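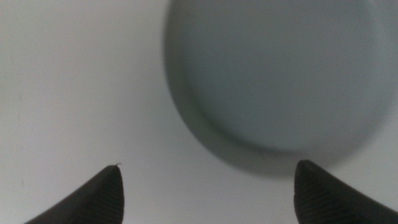
À propos de l'atelier Stolta

L'atelier Stolta est un centre de formation et de collecte de démonstrations robotiques établi à Clemalville. Il accueille des équipes industrielles, des laboratoires et des établissements d'enseignement qui souhaitent transmettre une tâche à un bras manipulateur par guidage manuel ou par téléopération.

Notre démarche

Chaque tâche est d'abord exécutée par un opérateur formé, puis répétée en variant la position des objets. Les gestes retenus sont ceux du quotidien : saisir une assiette par le bord, la déplacer, la reposer. La vaisselle constitue notre premier module — un rebord bas et un fond plat exigent une approche précise des doigts de la pince.

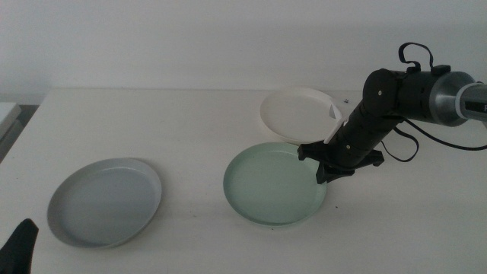

Combien de démonstrations faut-il pour une tâche simple ?
Nous recommandons d'en prévoir 200 par tâche, réparties entre plusieurs opérateurs. Ce volume est réévalué à l'issue d'une première série d'essais autonomes.

Nos programmes

Le programme Prasell s'adresse aux entreprises et se déroule sur quatre semaines. Le programme Matić est réservé aux lycées et aux écoles d'ingénieurs ; il comprend une initiation à la téléopération, à l'annotation des épisodes et à la relecture des trajectoires.

L'atelier a constitué à ce jour un fonds de 2 182 démonstrations validées, dont 482 enregistrées par des élèves. Les épisodes incomplets sont conservés séparément et signalés comme tels.

Accueil et visites

Les visites de groupe ont lieu le samedi matin, sur inscription. Les demandes de partenariat pour l'année suivante sont reçues jusqu'à la fin du mois de mai — le dossier est à retirer auprès du secrétariat.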